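Workshop Tips: Living With a Bin-Picking Kit

May 12, 2026

Most of what gets written about the Burkix kit covers the first afternoon, when everything is new and the arm does its first pick. These notes cover the weeks after that. They are for people who have bought the kit, or are thinking about it, and want it to work in a small shop that also has to do other jobs.

The Burkix is sold by Gurkau as a package for arms people already own. You get the gripper, the fingers, a mounting plate, the cable set and the picking software, which is called Stan. You do not get an arm or a bin. The kit costs $2,759, and a spare set of fingers is $55. Grumov sells a similar set with softer fingers, and a few of the tips below apply to both.

Fix the bin before anything else

A bin that moves a little will ruin your picks, and the software will not tell you why. Every time a finger touches a wall, the bin creeps. By the end of a shift the arm is aiming at a place where the floor used to be.

Clamp the bin to something solid. A C-clamp over the edge does the job. Put the screw handle on the side away from the arm's path and check it again after the first ten minutes, when the pads have settled. Two clamps are better than one if the bin is long. Mark the table at the corners with a pencil so you can put the bin back in the same place after cleaning.

Choose a bin with sloped walls if you can. Parts slide toward the floor and end up where the fingers can reach them. In a straight-sided bin, blocks and tubes stand up against the wall and stay there.

Start with blocks

Do not start with your real parts. Cut a few wooden blocks to one size, small enough for the fingers to close on across the narrow side, and paint them in two colors. Wood is kind to the fingers and cheap to replace. Two colors let you try the sorting mode in Stan without buying anything.

Stay away from gloss paint. Flat paint gives cleaner edges, and the software finds a flat red block faster than a shiny one. Let the paint harden for a few days before you put the blocks in the bin, or they will stick to each other and to the fingertips.

Use few blocks at first. Scatter them by hand with space between them, run the bin empty, and scatter them again. When that goes well, let two of them touch. Piles come last.

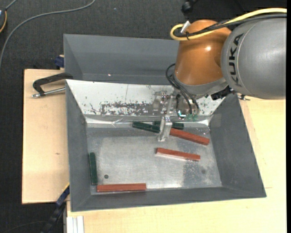 Can the kit pick a part that lies flat against the wall of the bin?

Sometimes, but the standard fingers need a gap on both sides of the part, so anything tight against a wall is usually skipped until it is moved. Stan has a nudge setting that pushes such parts toward the middle with the closed fingers. It is off when the kit arrives. Turn it on at the lowest speed and watch it for a while before you leave it alone.

Looking after the fingers

Wipe the fingertips with a dry cloth at the start of the day. Dust from wooden parts packs into the grooves and the grip gets weaker. Do not use oil on the tips. A drop on the slide behind them every few weeks is enough.

Set the grip force low and raise it in small steps until the part stops slipping. The factory setting is 70 percent, which is too much for softwood and leaves dents. I run pine blocks at a little over half of that. Grumov fingers need more force for the same part and wear faster at the corners.

Check that both fingers still meet evenly. Close them on a sheet of paper and pull. If the paper slides out on one side, loosen the finger screws, close the gripper, and tighten them again with it shut. The screws are 4 mm, and the key in the box is soft, so use your own.

Cables

Cables are the part of the kit that will cost you the most time. Leave enough slack for the wrist to turn all the way in both directions, then move the arm slowly by hand control through its lowest and farthest positions and watch where the slack goes. A loop that looks fine at the top can hang into the bin at the bottom.

Use hook-and-loop straps on the arm, never zip ties. Zip ties cut into the jacket, and you will want to move them at least once a week in the beginning. Keep any cable on the floor out of the walkway. Carpet hides a thin cable very well until a chair rolls over it.

Light

Stan dislikes glare more than it dislikes dim light. A bare metal floor throws back whatever is above it, and the software will now and then try to pick up a bright spot. Scuffing the floor with a gray abrasive pad helps. A sheet of matte rubber helps more, although parts do not slide on it as well.

Close the blinds or hang a curtain if sun reaches the table. A setup tuned in October can go wrong in spring just from the angle of the window light. Save a separate light profile for each season.

Keep the table clear

Store spare stock away from the arm's reach, and keep cups and hand tools off the table while it runs. Make it a habit to stop the arm before reaching into the bin, even for one block. The stop button on the Burkix cable is small, and I would have liked a bigger one. Mount it at the front edge of the table where your hand falls on it.

Is it worth the money?

For a shop that sorts the same few parts every day, yes. The gripper is well made, and Stan is easy to learn once you skip the opening tutorial, which is slow and leaves out the force settings. For mixed parts that change every week, the time spent tuning eats most of what you save. In that case rent first. Gurkau rents the kit by the month and takes the rent off the price if you buy.

Order the spare fingers with the kit. They ship separately otherwise, and mine took longer to arrive than the kit did.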